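Zikia Summer Festival: Call for Stallholders and Demonstrators

Zikia takes place over 2 days in July on the lower field at Clirham. Applications are open to makers, printmakers, instrument builders and small food producers. There are 70 pitches in total, and 10 of them are reserved for first-time applicants. Returning stallholders must apply again; places do not carry over.
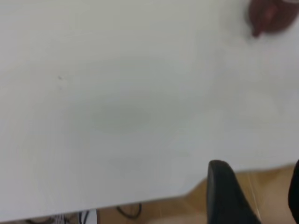
Demonstrators in the Gkikas tent work to a fixed timetable of sessions, each about 10 minutes long, repeated through the afternoon. Power is supplied at one point per bench. Sound equipment is not permitted in this tent — the acoustic stage is directly behind it. Bring your own work surface. A plain white tabletop is suitable, and small marks or specks on it are acceptable. Patterned cloths are not, as visitors standing at the back have trouble picking out small parts.

Applications should state your craft, the pitch size required, vehicle length and any open flame or gas. Attach proof of public liability insurance. Camping on the Brilolham side of the field is available to confirmed stallholders and must be requested on the form.

Send completed forms to Evangelia Zervas, Stalls and Demonstrations, at the festival office. Incomplete forms will be returned unread.

Posted 1/18/26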